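How to Oil a Butcher-Block Top

Bare wood tops dry out over time, and a dry top stains easily. Two coats of food-safe mineral oil twice a year are enough for most kitchens and workrooms. Plan to start on a Friday evening so the top can rest overnight.

You will need 80 and 200 grit sandpaper, a sanding block, clean cotton rags and mineral oil.

Clear the top and wipe it with a damp cloth. Let it dry fully. Sand with the 80 grit only where there are stains or cuts, always along the strips. Then go over the whole surface with the 200 grit and wipe off the dust.

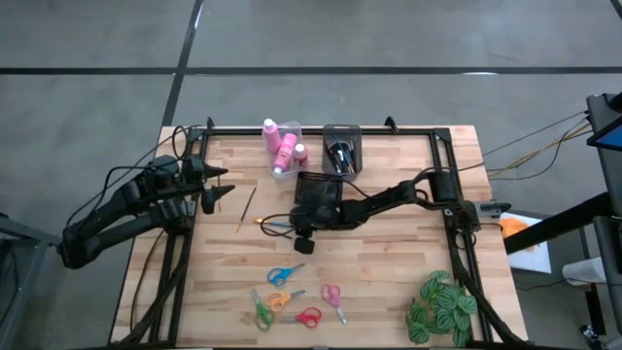 Page last changed: July, by Higinio Olvera

Knots take up oil at a different rate from the wood next to them. Put a little extra on any knot and check it again before you wipe down.

Pour a small pool of oil in the middle and spread it with a rag, working toward the ends. Do the edges too. Wait 40 minutes, then wipe off whatever is still on the surface. Put on the second coat the next morning and wipe it the same way.

Lay used rags flat outdoors to dry before throwing them out. If the top still feels sticky after a day, rub it with a clean dry rag.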